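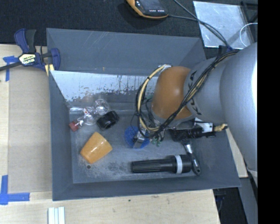 About Prendwood Passenger Advice

Prendwood Passenger Advice helps people who have had a problem with an airline, an airport or a company working for one of them. We opened in July 2000 in a single rented office and now have 16 staff members. We are not owned by an airline and we do not take advertising from travel companies.

What we do

Most people come to us after they have already complained once and received a form letter. We read the complaint, ask for the documents that are missing, and write to the carrier again in terms it has to answer. If the reply is still not good enough, we explain what other options are open, including small claims court, and what each one costs.

The cases we take fall into these groups:

Treatment by staff at check-in, at the gate or on board
Denied boarding and involuntary seat changes
Families seated apart after paying to sit together
Wheelchair and other assistance that did not arrive
Lost, delayed or damaged bags
Names entered wrong on a ticket and the fees charged to fix them

We do not handle visa refusals, injury claims or disputes with hotels. If you write to us about one of these, we will tell you so within two working days and return your papers.

How a case works

You fill out the form and attach your booking confirmation, your boarding pass if you still have it, and any messages from the airline. Screenshots are fine. Each case goes to one adviser, who keeps it until it is closed. You will have that adviser's direct line.

Airlines are given 30 days to respond to our first letter. Some take the full time. We send you a copy of everything that goes out under your name, and nothing is sent until you approve it. You can withdraw at any point.

Last year we closed 492 cases. In 402 of them the passenger received an apology, a refund or some other payment. The rest were withdrawn, were outside the time limit or ended with no change in the airline's position.

Fees

The first review is free. If we take the case, there is a flat fee, shown on the form before you sign. We do not take a percentage of what you receive. Children's cases are handled at no charge when a parent or guardian files for them.

Training for travel companies

Since 2012 we have also run courses for ground handling firms and smaller carriers. The half-day course covers how to speak to passengers at the counter, how to handle personal details such as names and dates of birth, and what employees should keep off their own social media accounts. Virisard and Ravn both send new gate staff to us. Drellon uses our written materials at its own training center. Advisers who teach a course for a company do not work on complaints against it.

Contact

The office is open weekdays from 9 to 5. Please have your case number ready if you have one. Visits are by appointment, and the entrance on the parking lot side has a ramp. Letters should be marked with the name of your adviser or, for new cases, with the words New Case.

Page last updated 2020-09-15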